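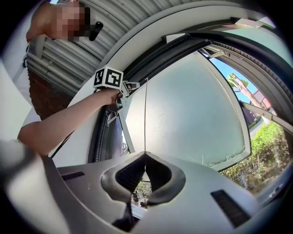

By the window, under the metal roof.

The Long Down

Verna Baptiste had taught the Tuesday class in Trultcombe for nine years, and in that time she had failed one dog. The dog was Calloway, and he was back.

He was a brown hound with a heavy head, and he belonged to Bello Tamuno, who drove a feed truck and kept odd hours. Calloway could sit. He could heel if the street was quiet. What he could not do was stay down while his owner walked out of sight, and the certificate called for 15 minutes of it.

"He gets to four," Bello said. "Then he comes looking."

"Where do you go?"

"Behind the truck."

Verna wrote that down. She had him put the dog on the mat by the door and told him to walk to the road and wait. Calloway watched him go. He put his chin on his paws, and for a while it looked all right. Then his ears came up, and he got to his feet and went after Bello at a trot, with no hurry in it at all.

"Four minutes," Verna said when they came back. "You were right."

Yanling Jiang was packing up her treat pouch. Her terrier had passed in May and she still came most weeks, because the terrier liked it.

"What did he do before you had him?" she asked.

Bello said he didn't know much. He had got the dog from a farm out at Skulldale after the old man there died. The nephew had wanted 500 dollars and settled for a load of hay.

"Somebody at Skulldale would know," Yanling said.

Bello had a delivery out that way the next morning. He took Calloway in the cab. The nephew was gone, but a neighbor, Jianguo Zou, was fixing a gate across the lane, and he knew the dog right away. Calloway leaned on his legs.

"He used to go up the hill with the old man," Jianguo said. "Every evening. The old man had a bad heart, so he'd tell the dog to wait at the bottom, and if he wasn't down again pretty quick the dog was to come up and find him."

"He taught him that?"

"Took all one winter. He was proud of it."

Bello asked if it had ever been needed. Jianguo went back to his gate for a moment before he answered.

"Once," he said. "The dog found him. Then he came and got me."

Bello finished his deliveries and drove home with the window down and the dog asleep against the door. At the next class he told Verna he wouldn't be trying for the certificate. She asked why, and he told her.

She crossed something out on her sheet.

"Leave him on the mat anyway," she said. "Go stand behind the truck. I want to see how he does it."

Bello went out. Calloway put his chin down and waited, and after four minutes he got up - and this time Verna held the door for him.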